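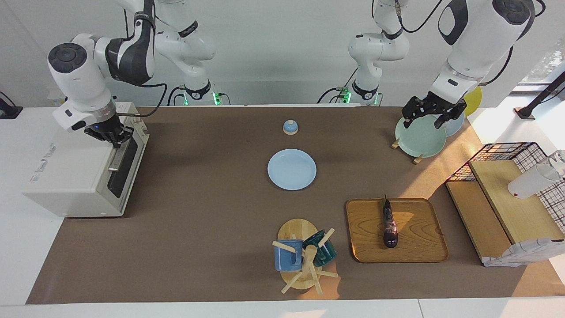

Sumathi Pai says I'm wrong about the Dresow reissue and the old mix was never any good, we only liked it because it was the one we had. Drums like wet cardboard, she says, and everyone who bought it in March is going to thank Cletik for sorting them out.

Music > Records > Reissues

Home Gigs Records Old stuff Contact

Right. So. Quick one because I'm out the door in a bit, but I've had six messages about my last post and only one was nice.

For anyone who missed it – Cletik have put out Dresow's second album, Venter, again. New mix, new sleeve, two extra songs off the same sessions. Limited to 234 copies on vinyl, mine is number 60. I paid too much. Would pay it again probably, for the extra songs.

But the mix! The guitars have been pulled right out to the sides and the singing is on top of everything like he's stood in your kitchen. On the old one you had to lean in. Half the words I've been singing for years are wrong, I now find, and I liked mine better. "Carry the salt" is apparently "carry the sort". What does that even mean.

Areeba Warraich got the CD and she hears it completely differently, says the bass is finally there. Fair. The bass is great. Track four especially, there's a little run going into the second chorus that I'd never noticed in my life and now I wait for it every time.
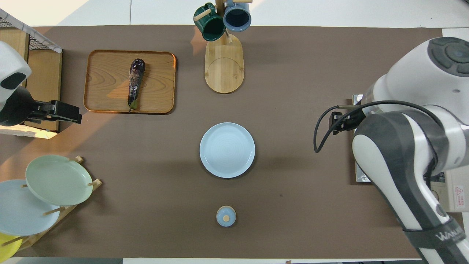
The extra songs

Both good. One is properly good. It's called Lamplight Road and it should of been on the album in the first place, in place of the slow one that ends side one. Starts with just organ, then the drums come in a beat late (on purpose? no idea) and it sort of lurches along for five minutes. No chorus. Lovely.

The other is an early go at the single, faster, with somebody laughing over the intro. I'll play it now and then.

The sleeve is a let down. Thin card, and the notes inside are one side of paper in tiny grey print. I wanted to know who played the organ. Doesn't say.

The Miltent show

Saw them do the whole album at the Miltent, front to back. Anil Kotian had a spare ticket and I'd have been daft not to. Sound was patchy where we were – too near the left speaker – so we shuffled back for side two and it was a diffrent band. They played Lamplight Road as the encore and Anil, who never moves at gigs, moved.

They were on for 13 songs all in. No chat, one "thanks", off. Support was a duo with a drum machine, missed their name, if you were there please tell me because the last one they did was brilliant.
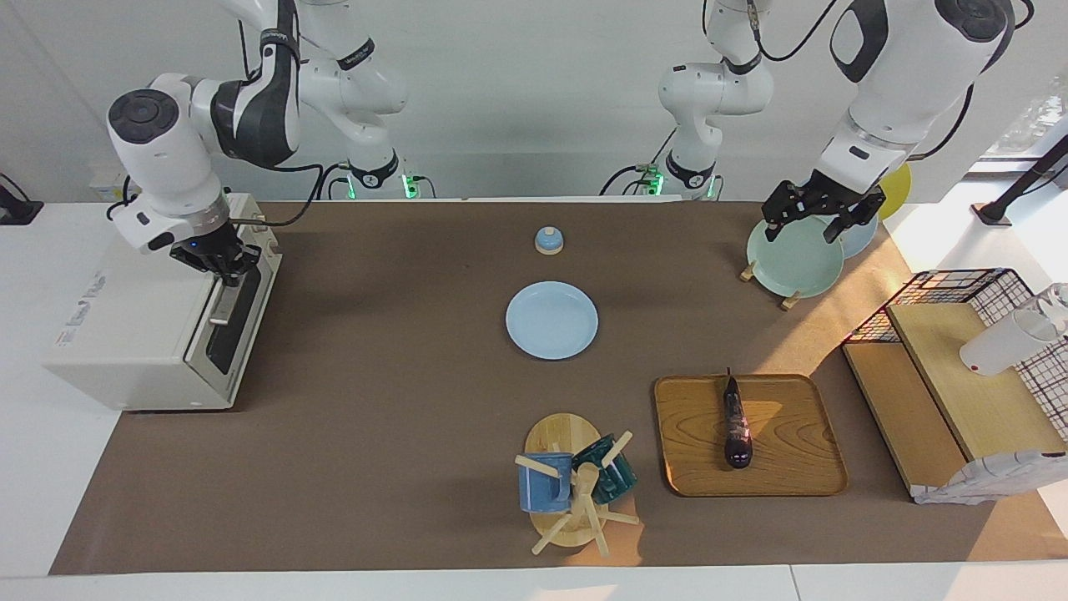

The long table, toaster oven at the left-hand end.

Anyway where I've ended up: keep your old copy if you've got one. If you haven't, get the CD, it's cheaper and you get the same two songs. Don't pay silly money for the vinyl like me.

Harish Naidu has offered to swap me his original pressing for my number 60. Thinking about it. Ask me after the weekend.

Last updated: 1 Jul 2024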